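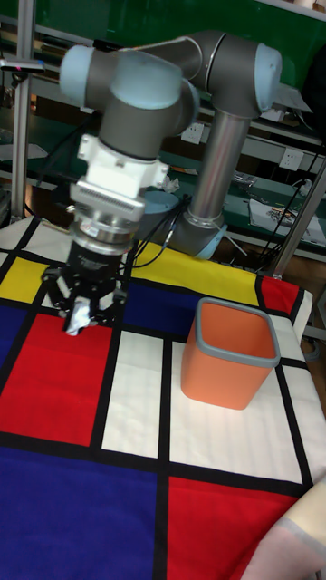
4. Home snow and late-career results

4.1 Sample

Race results for 31 downhill and super-G skiers, women only, all with at least eight seasons on the senior circuit. Total of 2797 starts. Of these, 234 were on home snow, meaning a hill in the skier's own country where she had trained before turning 18. Starts with a DNF kept in. Starts on a shortened course dropped, see Section 3.

Home hill status was coded by hand from club records. Most cases easy. The Takville and Panitz hills were harder, as both draw juniors from across the border, and we went with the club license and not the passport. Senad Obradović coded the full set a second time without seeing the first pass. Disagreements were settled by going back to the license files.

4.2 Age and the home effect

Skiers under 25 show little gain at home. Finishing places move up a bit but so does the DNF rate, and the two mostly cancel out. Past 28 the picture changes. Older skiers finish more often on home snow and finish higher, and the gap holds when we control for bib number and gate set. It is weaker in super-G. We think this is down to the single inspection, which gives local knowledge less time to matter, but we can't test that with teh data we have.
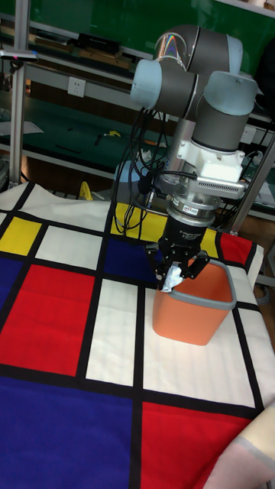
Figure 4. Gripper above the rim of an orange bin, crumpled white tissue held.

Training runs are the obvious confound. A skier who lives near Whitelaw gets more early season days there, so what looks like age may just be runs on that one slope. We have run counts for Whitelaw and Poswood only, 930 timed runs in all, December through the end of the season. Adding them to the model cuts the age term but does not remove it. Poswood alone: no clear result, too few older starters.

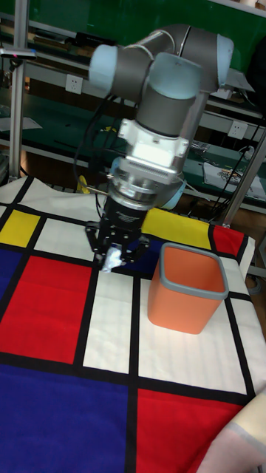
One more check. Dropping each skier's best home result leaves the sign the same in downhill and flips it in super-G, so the super-G finding should be read with care. Same check on the under-25 group changes nothing.

4.3 Crowd size

Not modeled. Gate receipts exist for Panitz but count season passes once, whatever number of days they were used. Takville reports no figures at all for training days. Weather notes were complete for both hills and are used in Section 5, wich deals with light and start delays.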